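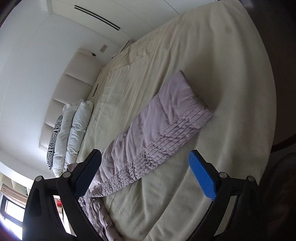
Foro Mistmont > Aprendizaje por demostración > Recogida de datos

Tema: Tareas de cama con pinza de mano, ¿qué episodios guardáis?

pliegue_norte
Llevamos desde abril grabando demostraciones con pinza de mano en dormitorios: alisar la bajera, colocar almohadas y estirar el camino de cama. Tenemos 1748 episodios y al revisarlos he marcado 824 como dudosos. Casi todos son del camino de cama. La persona agarra la tela arrugada por un extremo, tira, se le escapa y vuelve a agarrar. ¿Los tiráis o los dejáis?

Drirkier
Depende de cómo acabe el episodio. Si el segundo agarre es bueno y la tela queda puesta, yo lo dejo entero. El modelo necesita ver cómo se recupera uno de un fallo. Si solo le das tomas limpias, la primera vez que resbale la tela se queda parado.

trapo_y_pinza
No estoy de acuerdo. Con tela los reintentos meten mucho ruido, porque cada persona corrige a su manera. Nosotros entrenamos con todo mezclado y la política aprendió a abrir y cerrar los dedos sin avanzar. Quitamos los reintentos y mejoró.

Drirkier
¿Cuántos episodios teníais?

trapo_y_pinza
Alrededor de 200 de esa tarea. Ya sé que es poco.

Drirkier
Pues ahí puede estar el problema. Con tan pocos, cualquier manía del operador pesa demasiado.

pliegue_norte
Nosotros somos 2 operadores y se nota quién ha grabado cada cosa. Uno pellizca el borde y el otro coge un puñado del medio. No sé si separarlos por etiqueta o pedir que lo hagan todos igual.

lirnberg_sur
Yo no unificaría. Etiqueta el tipo de agarre y luego decides al entrenar. Lo que sí fijaría es el estado inicial: antes de cada toma, suelta la tela en un sitio distinto y con otra forma. En Lirnberg grabamos una tanda entera con el montón siempre al pie de la cama y no sirvió para nada más que para eso.

Trummer
Añado una cosa sobre las sábanas claras. Con la luz de una ventana lateral las arrugas se pierden en cuanto cambia la exposición. Bloqueadla al principio de la toma. Y no recojáis la habitación más de la cuenta, que luego el robot va a trabajar con almohadas y mesillas de por medio.

trapo_y_pinza
Lo de la exposición lo firmo. Lo de los reintentos sigo sin verlo – al menos los de tres o cuatro intentos seguidos yo los quitaría.

pliegue_norte
De acuerdo, haré dos entrenamientos, uno con los dudosos que terminan bien y otro sin ninguno, con la misma semilla. Los que acaban con la tela en el suelo los saco de los dos. Cuando tenga resultados los pongo en este mismo hilo.

Drirkier
Guarda también los del suelo en una carpeta aparte. A nosotros nos sirvieron para entrenar el detector de fallos.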